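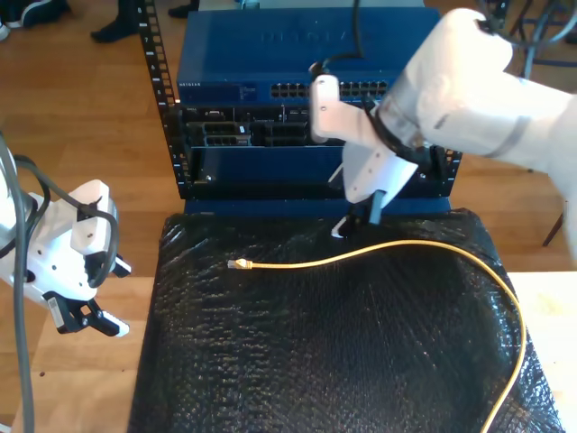
Costel Živković wrote in to say that the earlier edition had him patching the switch before it was fixed to the rails, and that he had to pull every cable again to get at the screws. The order below has been changed to suit.

4.3 Fitting the switch and connecting the first cable

These steps apply to the Bunix short rack with a blue Netgear switch mounted above a server chassis. For other layouts see section 4.6.

Before you start

Lay a sheet of bubble wrap on the work surface in front of the rack. Put cables and small parts on the sheet while you work. Keep screws in a cup.

CAUTION: Disconnect the power to the switch and the server before you loosen any screw.

1. Fit the server chassis first. Line it up with the holes in both rails and put in all the screws by hand.

2. Check that the chassis is level. Read the hole numbers on the left rail and match the height on the right, then tighten the screws.

3. Set the switch above the chassis with its ports facing you. Support it from underneath until there is a screw in each side.

4. Tighten the switch screws a little at a time, going from side to side. Stop when they are snug.

Note: If a screw will not start, back it out and check the hole. Do not force it.

5. Lay the yellow Ethernet cable on the sheet and straighten out any kinks. Look at the clear plug on the end. If the locking tab is bent or missing, use another cable.

6. Pick a port on the switch and write its number on the rack card, with the cable color next to it.

7. Turn the plug so the tab lines up with the notch in the port. Push until it clicks, then tug lightly on the cable.

8. Connect the other end to the server and write that port down too.

9. Restore power, switch first. Allow 19 seconds before turning on the server.

CAUTION: Do not leave bubble wrap on top of the switch or against the vents of either unit once the power is on.

If the port light stays off

Reseat both ends of the cable. Try the next port and correct the rack card if you move. If there is still no light, swap the cable and go to table 219.

Replacement screws are listed under Festeck in the parts section.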